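4. Cleaning and Care of the Worktop

4.1 Before cleaning

The Potari worktop is supplied with a sealed white surface. The seal must be left to harden for 2 days after fitting, and no water or cleaning product may be used on it during that time.

1. Clear the worktop and put away all food.
2. Switch off any appliance that stands on the surface and pull out its plug.
3. Dilute the Kilska cleaning liquid with warm water as shown on the bottle.

CAUTION: Do not use scouring powder, wire wool or bleach. Damage caused by these products is not covered by the guarantee.

4.2 Routine cleaning

4. Dampen a soft cloth with the diluted liquid and wring it out well.
5. Wipe the surface with long, even strokes, working from the wall towards the front edge.
6. Rinse the cloth in clean water and wipe again.
7. Dry the surface fully with a second cloth. Pay particular attention to the joints -- standing water may lift the seal.

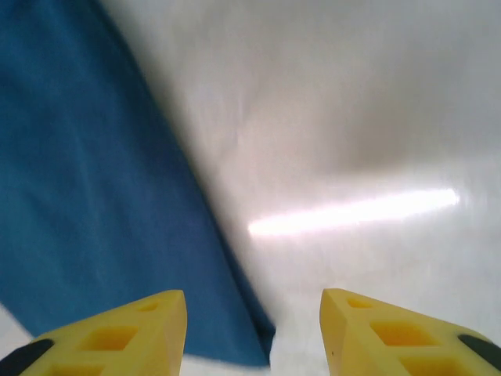 Soft blue cloth laid flat on a white surface.

4.3 Stains

Tea, coffee and fruit juice should be wiped up at once. Where a mark remains, apply the undiluted liquid, leave it for 2 minutes and rinse. Repeat once if needed.

NOTE: Pans hotter than 70 °C must be placed on a stand.

4.4 Renewing the seal

The seal should be renewed every January by an approved fitter. Requests may be sent to Gerd Hamann, Customer Care, Prondcombe. Please quote the number printed on the guarantee card.

Section last revised: 2024-12-27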